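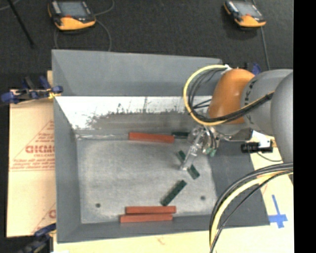 Unit 6: Measuring Joint Range of Motion
Course notes for first-year physical therapy assistant students
Prepared by Rajeshwari Menon. Lab section led by Bijan Azimi.

Read these notes before the lab. The lab assumes you already know the names of the planes of motion and the main bony landmarks of the arm and leg. If you do not, go back to Unit 2.

6.1 Terms

Range of motion (ROM) is the arc, in degrees, through which a joint moves. Active ROM is produced by the patient's own muscles. Passive ROM is produced by the examiner while the patient relaxes. Passive ROM is normally slightly larger than active ROM. When active ROM is clearly smaller than passive ROM, think first of weakness, pain on contraction, or a tendon problem. When both are reduced by a similar amount, think first of the joint capsule, a bony block, or a short muscle crossing the joint.

End feel is what the examiner senses at the limit of passive motion. We use four words in this course: soft, firm, hard, and empty. Soft is tissue meeting tissue, as in knee flexion. Firm is a stretch of muscle, capsule, or ligament. Hard is bone on bone, as in elbow extension. Empty means the patient stops the test because of pain before any resistance is felt. An empty end feel is always abnormal and is always written down.

6.2 The goniometer

The standard tool is a universal goniometer with a body, a stationary arm, and a moving arm. The center of the body is the axis. It is placed over the approximate axis of the joint, the stationary arm is lined up with the proximal segment, and the moving arm is lined up with the distal segment. If the axis and the arms cannot all be lined up, give priority to the arms. A small error at the axis matters less than an error in the direction of either arm.

Read the scale at eye level. Many goniometers have two scales running in opposite directions, and reading the wrong one is the most common mistake in the practical exam. Estimate the angle by eye before you place the tool. A result that differs from your estimate by a wide margin should be checked.

6.3 Starting position and notation

We use the 0 to 180 system. Anatomical position is 0 for all motions except rotation. Record the start and the end of the arc, not the end alone. "Knee flexion 22–135" tells the reader that the knee lacks 22 degrees of extension. "Knee flexion 135" does not.

Motion beyond 0 in the opposite direction is recorded separately as hyperextension. Do not use a minus sign. Some clinics use it for a lack of extension and others for hyperextension, and a chart that moves between clinics becomes unreadable.

6.4 Procedure, shoulder flexion

Patient lies on the back, knees bent, low back flat on the table.
Arm at the side, palm facing the body.
Stabilize the scapula at its outer edge.
Axis: lateral side of the shoulder, just below the acromion.
Stationary arm: midline of the trunk.
Moving arm: midline of the humerus, toward the lateral epicondyle.
Move through the full arc once without measuring. Return to the start.
Repeat, stop at the limit, note the end feel, and read the scale.

If the back arches or the ribs lift, the motion has moved into the spine and the reading is too high. Bring the arm back until the trunk settles, then read.

6.5 Worked record

Patient A, right shoulder, seven weeks after a fall. Supine.
Flexion, active: 0–140
Flexion, passive: 0–161, firm
Left side, passive: 0–172, firm
Pain at end of active range only.

The passive difference between sides is 11 degrees. The gap between active and passive on the right is 21 degrees. The second finding deserves more attention – the joint can travel further than the patient is able to take it. Strength testing is the next step (Unit 7).

6.6 Reliability

The same examiner repeating a measurement usually agrees with himself or herself better than two examiners agree with each other. For this reason one person should take all readings on a patient where staffing allows. In this course, a change of less than five degrees is treated as no change.

Position, time of day, and recent exercise all affect the result. Record the position every time.

6.7 For the lab

Work in pairs. Measure elbow flexion, knee flexion, and ankle dorsiflexion on both sides, three readings each, and cover the earlier readings before you take the next. Wear shorts and a sleeveless shirt. Tell Bijan before the start if you have a joint that should not be tested. Record sheets go in the tray by the door of room 227.

Reading for Unit 7: Iyer, chapters on manual muscle testing, grades 0 through 3 only.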